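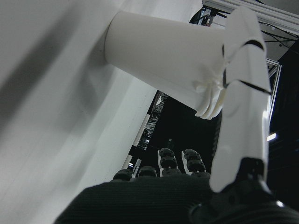

Figure 3. White paper cup, crumpled near the rim. Base end to the upper left.

4.2 Rim damage in single-wall cups

Rim damage was the commonest fault by a long way. Of 3,951 cups collected from the Rovcombe canteen bins between October and December, most had some kind of fold or crease in the top third. Wall lower down usually fine. Figure 3 shows the type we coded as R2: several folded lobes close together near the mouth, the rest of the taper still smooth.

Coding was done by eye, following Havel and Delaunay, with two changes. First, we dropped their "soft oval" class, too hard to tell from a cup that had just been stacked badly. Second, lobes were only noted as single or several. Exact number varied depending on who was looking and how the light fell, so not worth keeping.

R2 turned up in 47 per cent of the sample. R1 (one fold, shallow) in 26 per cent. Remainder were either flattened right through or had no damage we could see. The flattened ones are dealt with in 4.4.

Why the rim end? The mouth is the widest part of the taper and has no disc across it, so the wall gives easily there when pressed from the side. The base end is held round by its disc and hardly moves. Mondon found much the same with waxed cups, though his were thicker and creased in longer lines. We did not see long creases except in a few of the larger size, and those had been sat under a tray.

Recovery was poor. A subset of 78 R2 cups was left standing on a shelf overnight at room temperature and checked at 9 am. The lobes had opened slightly in most but the fold lines stayed, and pushing them out by hand left a wavy edge that would not take a lid properley. For resuse trials this matters more than the look of it. A cup with a sound wall and base still fails if the lid won't seat.

Lid fit was tested seperately, see 4.3. Plain cups only, printed ones left out.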